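3.2 Play Food and Open Containers in the Table Task

The second part of the study concerns the objects placed on the table and the way their form affects sorting and serving. Earlier work by Manríquez and Becerra treated the contents of a play kitchen as a single class of "food items," without regard to shape or to the vessel in which the items were presented. The present authors found this grouping too broad. A slice of cake with flat sides and a curved roll differ in how they lie against one another and in how much of each remains exposed when several are placed together in a bowl.

The pastry set was selected from the Raltby catalog of classroom materials, which lists 939 pieces of play food under bakery, produce, and prepared meals. Only the bakery group was used in this section. Pieces were chosen to give a mixture of layered slices and rolls in colors that could be told apart at a glance. Items that came with their own tray or wrapper were left out, as were pieces small enough to pass beneath the rim of a plate.

Three vessels were used throughout: a bowl, a plate, and a rectangular basket. The bowl served as the starting point in the serving condition. The plate was the destination for rolls, and the basket was the destination for slices. The bowl has a wide, smooth rim, and a curved piece resting near that rim can lean outward while the slices settle toward the middle. The basket has flared sides, so that its opening is larger than its floor. Fehr has argued that flared vessels invite looser placement than straight-sided ones, and this point is taken up again in Section 5.
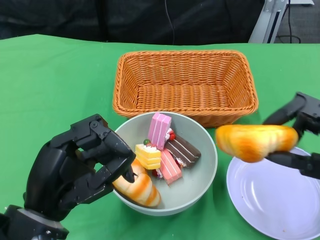
Figure 3. Serving condition with the pastries in the bowl, the basket empty, and one roll held above the white plate.

The arrangement in Figure 3 illustrates a matter of crowding that the written inventory does not record. Four slices and a roll share the bowl, and the slices do not lie in the same position. The pink wafer-like slice is tilted upright, while the deeper pink striped slice lies at an angle. The roll is at the lower left, partly toward the edge. Under the coding rules, a piece is marked "open" when a hand can reach it from above without first moving another piece, and "blocked" in all other cases. Position near the rim is entered in a separate column and does not by itself decide the code.

Color was considered with some care. The green tablecloth was kept for every session in the serving condition so that the white plate and the orange basket would stand out clearly from the surface. The rolls and the basket are close in color, and Vasiliauskas raised the concern that a roll placed in the basket by mistake might be missed during coding. Coders were therefore instructed to inspect the floor of the basket before entering a final count for the plate.

Coding was carried out by Chávez and Vasiliauskas, working separately from the same sheet. The full record contains 3,000 placements, of which 73 were set aside for joint review. Most of the reviewed entries concerned slices that rested against the inner wall of a vessel and could be described either as standing or as lying. The rule adopted after review assigns a slice to "standing" when its layers run across the visible side and its base is in contact with the floor of the vessel or with another piece. Slices that met only one of these terms were entered as "leaning."

The same three vessels were retained for the clearing condition, in which all pieces begin on the plate and in the basket and are returned to the bowl. The order of return was left open. Results for both conditions are reported by vessel and by pastry shape in Section 4, with the leaning slices listed separately.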